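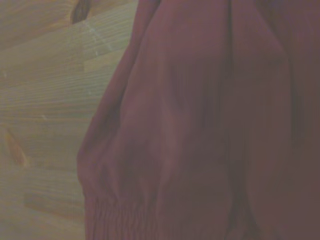 Last changed: September 10, 2019

DOES FOLDING SAVE ANYTHING?
Speaker notes, Lorkbridge evening talk. Long version. For the Leltudside repeat, skip the part on boards and go straight to drawers.

Start without hello. Ask who folded something today. Wait. Ask who folded something today and could say why they did it that way. Wait longer.

Then: I have been reading advice on folding clothes for two years, and most of it rests on nothing. I mean that in the plain sense. Somebody says a shirt folded in thirds lasts longer, and when you go looking for where that came from you find another person who says it, and behind them a drawer company.

Slide with the maroon cloth against the pale wood. Leave it up while I talk about surfaces. Soft, heavy-looking stuff in big loose folds, next to a hard top with knots in it. Half of what gets sold as folding skill has to do with what's under the cloth. Fold on a bed and the bed gives way under your hands, the edges wander, you blame yourself. Fold on a table and you look talented.

(Someone will say marble is better. Say: better at what? Let them answer.)

Wood does have one thing against it. A rough spot will catch a knit. The wood on the slide has pale scuffs along the grain and I would run a hand over those before I put a good sweater down. I can't tell you from a picture if they'd snag, and neither can anyone else. Hand first.

CLAIM ONE: FOLDED CLOTHES TAKE LESS ROOM

Partly true. Here is where I bring up the 662 folds. Don't rush it, people like a number and then they stop listening to what it's a number of.

Osamu Amano kept a log through one December of everything he folded at home, 662 folds in all, with how long each took and how thick the finished thing was when he pressed a ruler on it. His own house, his own clothes, his own thumb on the ruler. It is a small record and he says so himself on the first page. But it is more than the book people have given us.

What he found, short form:

Thin things get smaller. T-shirts, pillowcases, dish towels.

Thick things mostly don't. A heavy sweatshirt folded neatly and the same sweatshirt folded badly came out so close that he stopped measuring them separately. The air was in the fabric. You can press it out, and then you take your hand away and it comes back.

So when a book shows a "before" heap and an "after" stack, look at what is in the stack. It will be T-shirts. I have looked through a lot of these and I'd like someone to show me the one with hoodies.

Pause here. Drink water.

CLAIM TWO: THERE IS A RIGHT FOLD

The Ueda fold. Demonstrate with the towel, then with my own sweatshirt. Sleeves in, sides in, bottom up, bottom up again, stand it on its edge. With the towel it stands. With the sweatshirt it will lean over and then lie down, and I should let it do that and say nothing for a bit.

The Ueda booklet lists 7 steps. Two of them are smoothing. One is what it calls settling, and I've read that paragraph many times and I believe it means waiting.

Be fair to it. The fold is fine. It is a decent fold for light cotton, easy to teach, and my sister's kids can do it. My complaint is with the word "right," and with the page that says your clothes will feel the difference. How would we check?

Gremetden board. Hold it up. This is the hinged plastic one, I paid for it myself. You lay the shirt on, flip left, flip right, flip up. It makes every shirt the same width and that is really all it does. If your shelf is that width, good. Mine isn't. Amano timed it against bare hands and the board was slower until he had used it about 100 times, after which it was the same. He was careful to say he might also just have gotten bored.

Don't be mean about the board. Someone in the room owns one. If a person tells me they love theirs, ask what they fold with it and write it down, I want to know.

CLAIM THREE: A HEAP IS A FAILURE

Now the second cloth slide. This is the part I care about, so slow down.

Everything written about laundry treats the crumpled state as the thing gone wrong. Cloth on a tabletop with creases all over it, and the reader is supposed to feel bad. But every fold starts from there. You never get handed a flat shirt. You get a lump, and before any of the diagrams can apply you have to find a corner, or a hem, or whatever edge will tell you which way up the thing is.

I checked the books on my shelf for instructions on that part. There aren't any. The first drawing is always the garment lying flat with its arms out. The work of getting it there is left off, and in my kitchen it is the longest part of the job. Amano's log doesn't separate it out either, I should admit that. His clock starts when he picks the thing up, so the untangling is buried in the total.

What I do, for what it's worth, and I make no claim for it:

Pick it up from anywhere and let it hang.
Find the lowest point. Take hold of that with the other hand.
Let go with the first hand.
Look again. Often there's an edge now. If not, repeat.
Lay it down from the edge, away from you.

Try it with the room. Hand out the cloths, one per pair. Give them a few minutes and don't coach. The people who say they are bad at folding tend to do fine at this, and the ones with a system get irritated with me.
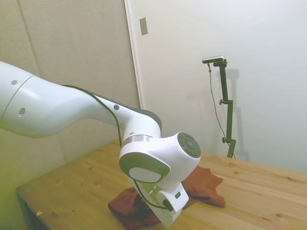 Setsuko Tsuji wrote to me after the first time I gave this talk: you are very hard on the books and very easy on your own trick with the lowest point. Did you time that one? I tried it on a fitted sheet and had to sit down. Also, some of us fold because we like how the shelf looks, and I don't see that it needs to save anything.

Read that out in full. She is right about the timing. I hadn't, and when I did, it beat plain fumbling on towels and lost on anything with elastic. Say so. I now leave sheets out of it.

On her second point I give way completely. If you like the shelf, fold for the shelf. What I object to is being told the shelf will change my mornings. I had a very good-looking shelf all last winter and I still couldn't find the gray socks.

DRAWERS (both versions)

Edge-up or flat? Edge-up lets you see everything, as long as the drawer is full. Take a few things out and the row slumps. The books photograph full drawers. Ask the room to picture their own drawer the day before laundry.

Flat stacks are worse for finding things and better for staying put. Knits go flat whatever you decide, and hangers pull the shoulders out on heavy ones. That last claim I have seen on my own sweaters, which is a poor sample, and I'll say it's a poor sample.

QUESTIONS I USUALLY GET

Rolling. I don't know. It seems good for suitcases. Nobody has shown me a log.

Does folding warm clothes stop wrinkles? Probably some. Try half a load and leave the other half in the basket overnight, then tell me.

Do I iron? No.

Children's clothes. Small things come out small whatever you do to them. I would put them in a box.

If there's time left, bring the towels back out and let people keep going. Leave the cloths on the table at the end — the Lorkbridge room wants the table wiped and the chairs back against the wall, and the cloths can go in my bag last, any old way.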